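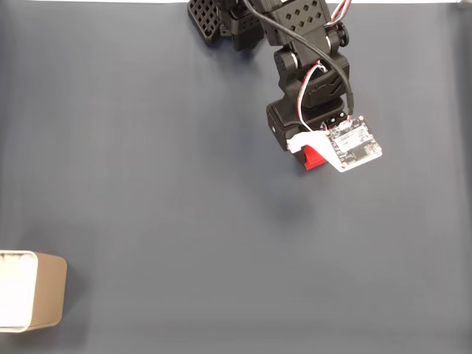
A small arm at the bench, with a red block at the gripper and a tan container off to the left.

Bench Rules for Small Arms: Frequently Asked Questions

Welcome, and thank you for reading this before you plug anything in! These are the questions we get most often from people who have signed up for bench time at the Rullow workshop, and we have tried to answer them the way we would if you were standing next to us with a cup of coffee (please leave the coffee on the windowsill, by the way, and we'll get to that). If you've come over from the Viltari site, most of this will feel familiar, though the two places differ on a few points and we've said so where they do.

Do these rules apply to me if I'm only using one of the little tabletop arms?

Yes, they do, and we know it can feel like a lot of fuss for a machine that weighs less than your backpack. A small servo arm won't break your wrist, but it can pinch a fingertip quite hard, and it can throw a part into somebody's eye. The big fenced cell in the back has its own rule book and its own training, and nothing on this page replaces that.

How much clear space does the arm need?

Swing the arm through its full reach by hand, with the power off, and then keep 9 inches clear beyond that on every open side. Bins, trays and parts that the arm is meant to reach are of course allowed inside the line. Your phone, your notebook and the tape dispenser are not. We like a plain tabletop with plenty of nothing on it, and so will you the first time a program sends the arm somewhere you didn't expect.

Where should I put the container I'm sorting into?

Wherever your task sheet says, and if it doesn't say, put it well away from the starting position of the block so that the arm has to make a real move between the two. Check that the opening is somewhere the gripper can get to without dragging a cable over the rim. If you shift it partway through a run, please write that in the log. We have lost whole afternoons to a bin that had wandered an inch and a half and a person who was sure it hadn't.

What am I supposed to check on the cables?

This is the one we care about most, so bear with us. Before each session, move every joint slowly to both ends of its travel and watch the wires as you go. You want enough slack that nothing pulls tight, and not so much that a loop hangs down where it can catch on a part or get folded into the elbow. Look closely at the connectors near the gripper, and especially at any circuit board riding out there, as those plugs take a tug with every single move. If a wire looks nicked or a plug feels wobbly, put a yellow tag on the arm and leave it for the bench lead. Please don't tape it! We know you mean well.

Can I reach in while the arm is holding something?

No. Pause the program, wait for the arm to stop, then switch off the motor power. Remember that many of these arms go limp when the power drops, so support the upper link first and expect whatever is in the gripper to fall. If it's a small block, let it fall. It will be fine, and your hand is worth more.

How fast am I allowed to run?

New programs start on the slow setting and stay there until you've had 23 clean cycles in a row, meaning no drops, no bumps and no helping hand from you. After that you may go up one step at a time. Viltari asks for fewer cycles than we do, and we've been teased about it, but we're keeping our number.

Do I need somebody with me?

For the first 2 sessions, yes, and after that only when you're trying a new gripper or a new program. Anyone who has finished the Prasertsri short course can sit with you. They don't have to be an expert on your project, they just need to know where the stop button is and be willing to press it.

Are food and drinks really not allowed?

They really aren't, water bottles included. The windowsill by the door is all yours.

What goes in the log?

The arm you used, the program version, any part that was dropped, any cable you tagged, and anything that made you say "huh." The Grudine sheets on the clipboard have a box for each of these. Short notes are perfectly good, and messy handwriting is forgiven as long as the arm number can be read.

When can I come in?

The benches open at 9 in the morning, Saturday included. Sign up on the sheet by the door, and if you can't make it, cross your name off so the next person can have the spot.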